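Home | Forum | Members | Search | Log in

Murdale Robotics Board > Software > Perception and planning

Topic: Colour threshold or learned detector for small cubes, wrist camera

Print this topic | E-mail this topic

lulemby_dev wrote:
Hello to all. I am writing the pick software for our small arm and I would like to hear opinions before I go further. The objects are small wooden cubes in red, yellow, green and blue. The camera is on the wrist and looks between the fingers. At present I do a threshold in HSV, then I take the largest blob of each colour and send its centre to the planner. When the cubes stand apart, this works well. When one cube is partly behind another, the centre of the hidden one moves to the side and the gripper closes on a corner.

I recorded 178 attempts in May and 23 of them failed. Almost all the failures are the green cube.

torque_and_tea wrote:
What colour are your finger pads? I ask because I had the same gripper with green pads and the "largest green blob" was my own finger, every single time the arm went close.

lulemby_dev wrote:
They are bright green, yes. I have a mask for the fingers, but it is a fixed polygon that I drew with the gripper open. I did not think about what happens when the fingers move.

torque_and_tea wrote:
There is your bug then. Make the mask from the joint value. Render the finger model into the camera view and grow it by a few pixels. Krishnan has a node for this in the toolbox section, it is old but it builds.

Brurbridge wrote:
I disagree that this is the whole story. A mask removes the pad, fine, but a half-hidden cube still gives you a wrong centre. Colour threshold is a dead end for clutter. Train a small segmentation network, 80 labelled pictures are enough for four cubes, and predict the full outline including the hidden part. I did it in one afternoon.

torque_and_tea wrote:
One afternoon plus the next month of asking why it fails under the other lamp. He knows the size of the cube. Fit a cube model to the visible edges and you get the centre for free.

Brurbridge wrote:
Edges between a dark green face and a dark shadow? Good luck with that. Also his cubes are sometimes tilted, I suppose, so you fit six parameters from one and a half faces.

lulemby_dev wrote:
Thank you both. The tilt is a real problem, I must say. They do not always lie flat, and the planner assumes that they do. It takes the height of the table and calculates the depth from it, so a tilted cube gets a wrong height as well as a wrong centre.

kestrel_9 wrote:
Sorry to enter so late in the discussion. Before you choose between the two methods, please look at the order of picking. If green is behind yellow, why do you pick green first? Take the cube with the most visible area, move it away, look again. My planner does this with a very stupid score and the perception did not change at all.

Brurbridge wrote:
That only works if the task permits any order.

kestrel_9 wrote:
Correct. In my case it does. He has not told us.

lulemby_dev wrote:
The order is free for the sorting task. For the stacking task it is fixed, but there I could put the cubes aside first and stack them afterwards. It costs time. One look and replan takes 110 ms on my computer, so the time is mostly in the arm movement.

I will do it in this sequence: first the moving mask for the fingers, then the order by visible area, and after this I will repeat the same test. If green is still bad I will try the network from Brurbridge. I keep the old recordings, so it is possible to run the new mask on them without the arm.

torque_and_tea wrote:
Log the finger joint with the same clock as the camera. If the two are late to each other, the mask will trail behind the finger and you will hunt this for a week.

lulemby_dev wrote:
I checked it now and they have different clocks. I will correct this first. I also attach one view from the wrist camera, so that you can judge the colours and the shadows for yourselves. 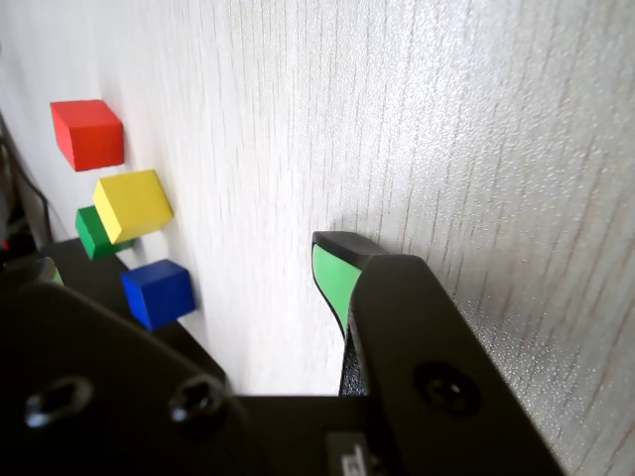
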